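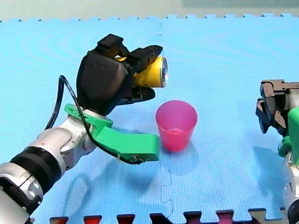
Two-arm cell, Kilmont open day. Can in the left gripper, cup on the mat.

Kilmont automation open day — notes and questions

Posted in: Manipulation and grippers

torque_ledger
Went to the Kilmont open day last week and spent most of the afternoon at the two-arm cell at the back of the hall. Notes below for those who asked in the July thread.

Setup: two white arms facing each other over blue foam tiles, a black multi-fingered gripper on the left one, something boxier on the right. Green brackets on both wrists. The task was pouring from a drinks can into a plastic cup, run by an operator the first few times and then from a learned policy.

They did 15 runs while I stood there. I logged 3 as failures: two stopped short of the pour position and one knocked the cup over. The operator said the policy had been trained on 102 recorded attempts, all with the same type of can. Cycle time was slow. I did not have a stopwatch and will not guess.

Questions were taken between runs and the answers were straightforward. The Malico stand next door had a palletiser and a queue, so the cell was fairly quiet.

gusset
Thanks for writing it up. Was there liquid in the can?

torque_ledger
No. Empty cans all day, by their own account. They said the wet version is done in another room with a tray under it.

gusset
Then it is not a pouring demo. It is a reach and rotate demo. An empty can has no shifting load, and you cannot tell from the outside whether the tilt rate was any good.

flatpack_kinematics
Bit harsh. Getting a round, smooth can held sideways over a cup without crushing it is most of the job. The mass change matters less than people think for a container that size. I would worry more about where the opening is relative to the rim, and that can be judged dry.

gusset
It can be judged dry if somebody measures it. Did anybody?

torque_ledger
There was no measurement on show. Success was called by the operator, by eye.

gusset
So 12 out of 15, marked by the person giving the demo.

flatpack_kinematics
It was an open day, not a acceptance test.

north_bay_fitter
I was there as well, in the morning. Different result: it was being run by hand the whole time and I never saw the policy. Which session did you get?

torque_ledger
After lunch. The morning was listed on the sheet as operator only.

north_bay_fitter
That explains it. I never got a sheet.

On the photo: the cable on the left gripper comes out of the back, goes over in a loop, down behind the wrist and then along the underside of the green bracket. I would not leave it like that. A loop standing that proud will catch on something once the wrist starts turning through any real angle. There is a tie on it and a fitting near the end of the bracket, but the loop itself is free.

flatpack_kinematics
It needs slack somewhere. If you tie it down tight at the wrist you load the connector every time the last joint rotates. I have replaced three connectors for that reason and no snagged cables.

north_bay_fitter
Slack yes, in the open air no. Bring it round the wrist in a flat coil with a sleeve. Wudholm did that on their older cell and it ran two years without being touched.

flatpack_kinematics
Their older cell had a two-finger gripper with a much thinner cable. I don't think you would get that bend radius here.

north_bay_fitter
Possibly. I would still try it before leaving a hoop on top.

millimetre_off
What is the green bracket for? It sticks out a long way past the wrist, and in the picture the end of it is very close to the cup. If I were planning motions I would want that in the collision model before anything else.

torque_ledger
I didn't ask, and I am annoyed about it. Both arms carry a green mount. The cup that went over was on a run where the left wrist came in low, so the bracket could have touched it. I was standing on the wrong side to say for certain.

millimetre_off
Looks printed. If so, it will flex a bit, and the model would need some padding round it.

gusset
Could somebody say what the right arm did?

torque_ledger
On the policy runs, very little. It came in towards the cup with the fingers part open and waited. On the operator runs it steadied the cup before the pour. I asked whether the policy was meant to do the same and was told yes, but not reliably yet.

gusset
That is more useful than the score. Could you put it in the first post?

torque_ledger
Edit window has closed. It can stay here.

beltandbraces
Slightly off topic. Does foam tile cause trouble as a work surface? We use a rigid top with a rubber sheet. I would expect a light cup to rock on foam, particularly near a seam.

flatpack_kinematics
We use foam for early work. It is kind to fingers when the arm goes too low, and dropped parts don't roll as far. Seams are a nuisance with small objects. A cup that size should be all right if you keep it off the join. Swap to a hard top before you measure heights, as the foam gives under load.

beltandbraces
Thanks. How thick?

flatpack_kinematics
Ordinary gym tile. I can check on Monday.

north_bay_fitter
Gallegos are running a day of their own and have said visitors can bring objects to try. I intend to take a full can.

gusset
Take a tray.

millimetre_off
Is there a sign-up for that, or do you just arrive?

north_bay_fitter
Sign-up by email, through the events page. They want the object dimensions in advance.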